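Mestolix Noodle Kits: Frequently Asked Questions

Last revised 27 Aug 2019

Storage and shelf life

How long do the dried noodles keep?
Unopened, until the date stamped on the back seam. Once opened, fold the bag down, clip it and use the noodles within two months. They do not need a fridge. Damp is the main cause of spoilage, so keep the bag away from the kettle.

Does the broth paste need chilling?
Only after opening. The sachet is sealed and stable at room temperature. An opened sachet keeps for five days in the fridge in a covered jar. It can be frozen in an ice cube tray, though the garlic loses some strength.

Cooking

How much water should I use?
One litre per 114 g nest, unsalted. The paste carries all the salt the dish needs. Two nests can share a pan with 1.5 litres, but stir for the first minute or they will stick together.

Why are my noodles gummy?
Usually the water was not at a full boil when they went in, or they sat in the colander too long. Drain, rinse briefly under the cold tap and put them straight into hot broth. The wheat nests take four minutes and the buckwheat nests six.
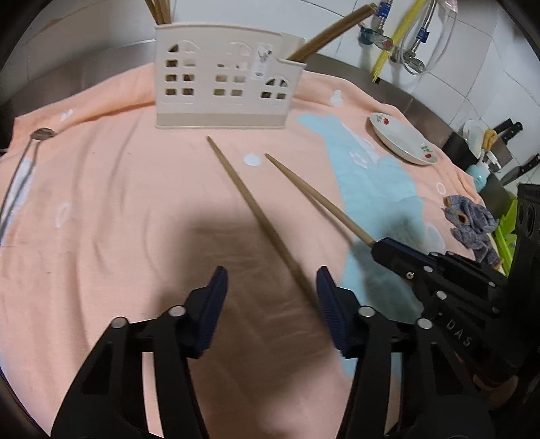 If they are still gummy after that, cut the boiling time by 30 seconds and let the broth finish the job. Svetozár Beneš, who writes our recipes, cooks the wheat nests for three and a half minutes when the bowl will stand before serving.

Can I cook the noodles in the broth?
Yes, but the starch will cloud it. Add an extra 152 ml of water per nest and hold back a third of the paste until the end.

What can I use in place of the pork?
Firm tofu, mushrooms or cooked chicken. Press tofu for 20 minutes before frying — it browns poorly otherwise. Mushrooms should be fried dry until they stop giving off water, then oiled.

Allergens

Which kits contain gluten?
All of them. The buckwheat nests are part wheat flour and are not suitable for coeliacs. The Pluta broth paste also contains soya and sesame. Allergens are printed in bold on each sleeve.

Is any kit vegan?
The Doležal mushroom kit is. The recipe changed in July, and sleeves with a batch number below 3565 list fish sauce. Check the number before serving.
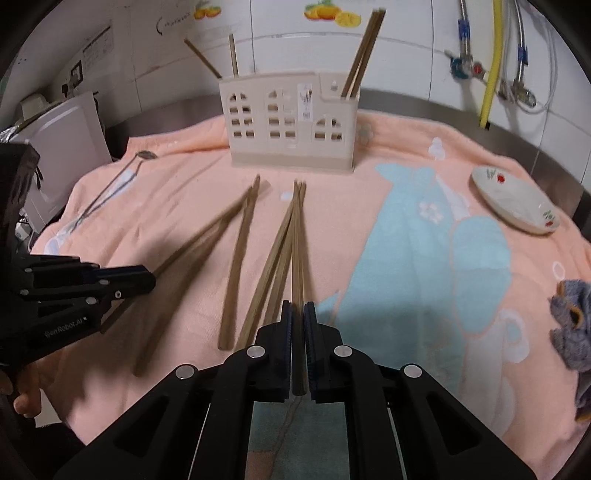 Orders and returns

Where are the kits packed?
At our unit in Stendlow. There is no shop on site and orders cannot be collected.

A sachet has leaked. What should I do?
Throw away that sachet and wipe down the others. Send the batch number to Timo Gerlach at the order desk and a replacement will go out with the next post. There is no need to return the kit.

Do you supply cafés?
Yes, in catering cases. The paste for these comes in 4000 g tubs, without sachets. Once opened, a tub must be chilled and used within ten days.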